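Murnalitz Robotics Club: where we are this spring
To: Elīna Kairys, Prelance education grants
Fri 31 March

Hi Elīna,

You asked for a plain update with no slides, so I'm writing it the way I'd tell it to you over coffee. The short version is that the PC disassembly project (the students named it Majali, and it stuck) is going well on the hardware side, a little behind on the software side, and the kids are having a great time!

We've put most of our hours this term into the hard drive step.

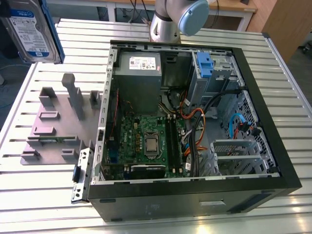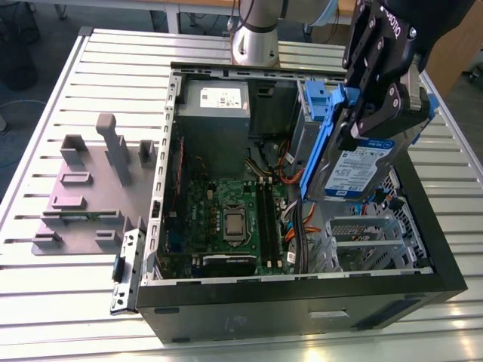
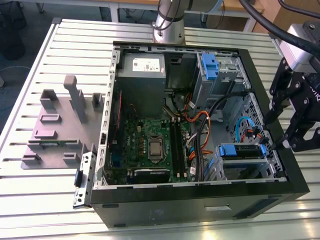
Majali work cell: the open desktop tower on the slotted table, with the gray 3D-printed fixture plate to its left.

The fixture plate was the students' own design from start to finish, and I'm prouder of it than I probably should be. They drew the holders, printed them, argued over them, and printed them again. The first version had walls so tight that parts had to be pushed in by hand, and the second let everything slide around. The one we're using now is a fair compromise, though Hermenegildo Hinojosa (he teaches the shop class and lends us his printers) thinks the small blocks should be a bit taller. He's usually right about these things, so that's on the list.

Drives in the blue plastic caddies are our favorite thing to practice on. The gripper has to come in from above, close on the drive and keep it level enough that it doesn't catch on the metal cage. Tilt is still our biggest headache. A couple of the students wrote a small routine that backs the arm off and tries the approach again from a slightly different angle, and I didn't help with it at all — I just bought snacks.

Memory modules are harder. They're thin, the latches are tiny, and the cables love to hang right where the fingers want to go. We had promised you an unattended memory step by now and we don't have one. For the time being a student opens the latches by hand and the arm does the rest, which I know isn't what the proposal says. I'd like to move that milestone to June if you're okay with it.

On people: eight students are signed up and five of them come to every single session. Two are seniors, so we've started having them teach the younger ones how to jog the arm and save positions. It slows things down some weeks, but I'd hate to lose all that know-how at graduation.

Money is fine. The printing filament came in under what we budgeted, and I'd like to put the difference toward more donated-tower pickups, mainly gas and a couple of plastic bins. The Vakia software license renews in June and is already covered by the grant.

What I need from you: a yes or no on moving the memory milestone, and a yes or no on the pickup costs. An email is plenty for both. You're also very welcome to come by and watch a session — the students would love to show you the retry routine, and they've been fighting over who gets to do the talking.

I'll send the spending sheet separately once the school office gives me the last receipt.

Thanks again, from all of us at the club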